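Can a robot put the groceries away yet? I went to Mirell to find out

September 26, 2023

I have a bag of onions on my kitchen counter that has been there since I got home from the store, and I would very much like a machine to deal with it. So when Mirell put out word that its Histus project was ready to show its tidying work to a few outsiders, I said yes before I'd finished reading the email (and then had to go back and find out where it was).

The short version of the news: the Histus group is moving on from single-item pickups to clearing a whole pile of produce into a basket, and in October it starts a trial with Ivanov, a small grocer that wants help with end-of-day shelf tidying. The trial runs for four weeks at one store. The arms will work after closing, with a staff member in the room.

The longer version is that I spent a good part of a day watching grippers close on toy vegetables, and I had a great time!

The job is one any parent knows. Fruit and vegetables are out all over the place, and they need to go in the basket. You and I would scoop up an armful and be done. A gripper takes them one at a time, and every shape is its own little problem. Long things roll. Round things squirt out sideways if the fingers come down even a bit off center. And once something is over the basket, it has to go in without catching on the rim.

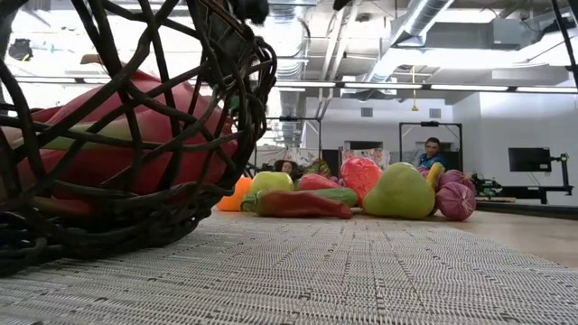 One red vegetable in the basket, and a whole heap of produce across the room.

Jasmina Stan runs the Histus sessions, and she was very patient with me. I asked her straight out whether this thing could do my kitchen. "Your kitchen, no," she told me. "Your fruit bowl, if you don't move it and you aren't in a hurry." I asked what hurry meant. Forty-four seconds was the best time they'd logged for one item that day, from the arm starting to move to the item sitting in the basket. I timed myself at home later with a lemon and didn't bother writing it down.

The group has 721 recorded runs of the basket job so far. Plenty of those are failures, and Stan wants it that way. A dropped pepper that gets picked up again is worth more to her than a perfect grab, as a store or a kitchen is going to be full of dropped peppers. She was firm that the runs aren't a score, and she wouldn't give me a success rate for the headline. I tried twice.

I was more interested in the crowding, to be truthful. Put one apple on its own and the job looks easy. Push it up against a pepper, stick a banana behind it, and now the fingers have nowhere to go down. People solve this by shoving stuff out of the way with the side of a hand, and we don't even notice we're doing it. The Histus people call that "making room," and it's what most of their time is going into this fall - teaching the arm that a nudge is allowed before a grab.

Grapes came up a lot too. I wouldn't have guessed grapes. They don't have one obvious place to hold, and a bunch sits differently every time it's put down, so the arm can go after it three ways and be wrong in all of them. One of the team told me she has stopped buying them for herself. 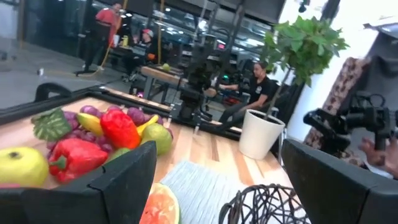

What the store wants

Ivanov isn't asking for a robot clerk, and I think that helps. The wish list I was shown had two jobs on it: move stray produce from the wrong bin to a return basket, and pull out anything that has been left on the wrong shelf by a customer who changed their mind. (I have been that customer. Sorry.) Bagging, stocking and anything involving eggs are off the table for now.

The safety side is being checked by Clutance, which will have its own person at the store for the first nights and can stop the trial if it doesn't like what it sees. If the arm bumps something it didn't expect, it halts and waits for the staff member to press a button. That's slow, and Stan knows it's slow. She said she'd take slow over a call at midnight about a knocked-over display.

I did ask about real fruit. The trial will start with play produce in the store's bins and switch to the real stuff in the second half, if Clutance signs off. Real peaches bruise and real tomatoes split, and the amount of squeeze that holds a toy pepper nicely may be far too much for dinner. They have a box of bruised pears in the fridge from earlier tests, and I was offered one. It was fine!

So, can machines do the chores yet?

My take after one visit: one chore, kind of, in a place set up for it. I came in hoping for more than that and left weirdly cheerful anyway, mostly from hearing people talk for an hour about bananas with total seriousness.

Mirell says it will share results from the Ivanov trial once the four weeks are up, including the failed runs. I've asked to go along on one of the nights and I'm waiting to hear back. The onions are still on my counter.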